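Search this site Go

Metal fingers with grit faces vs. soft pads for picking small gears

Posted by Wubit Ayele, 24 May 2026

I have a two-finger gripper on a small arm and I'm trying to decide which fingers to keep on it. The parts are small toothed metal gears, picked one at a time off a flat dark gray surface and put into a tray. The camera is at the wrist and looks down past the fingers.

I have two sets. One is tapered metal with a rough, gritty face on the inside. The other is a Remberg set with soft flat pads. I ran both on the same gears with the same speeds. Over the first 34 picks with the metal set I lost 7, all of them gears that were gripped across the teeth. The soft pads dropped fewer but they are wide, and they hide the gear from the camera in the last part of the move. I also don't like how they push the neighboring part when two gears are close together.

The metal fingers are on now. With them wide open I can see both tips and the surface between them, and I'd like to keep that view.
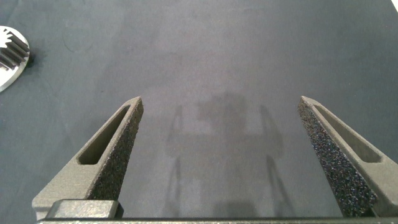

Si-woo Baek asked whether the grip force was the same for both sets, as the comparison doesn't say much if it wasn't. It was the same number in the controller, but I haven't measured it at the tips. Has anyone run both kinds on gears and settled on one?

Osamu Sugiyama
I'd stay with metal for this. Two things to check before you blame the fingers.

First, the same number in the controller is not the same force on the part. A soft pad gives, and it spreads the load over more of the gear. A rough metal face may touch at only a few high points. Put a small load cell between the tips and write down what you get for each set.

Second, look at where you grip. If the fingers close across the teeth, the contact changes with how the gear happens to be turned. Try the hub if it sticks up enough. If it doesn't, rotate the wrist so each face lands on the same part of the tooth pattern every time — your camera should be good enough to find that angle.

Redo the camera offset after every finger swap too. I skipped that in August and threw out 32 picks.

Genivaldo Miranda
Soft pads. We use the Gekgate ones and they are fine.

Deok-su Ok
Depends on whether the gears get scratched and whether you care. Grit on a finished tooth can leave marks. I ended up with metal fingers and a thin strip of rubber glued on the inside, and it held for 1087 cycles before one side peeled. Clean the metal well before gluing. You keep the narrow tips that way and the camera still sees past them.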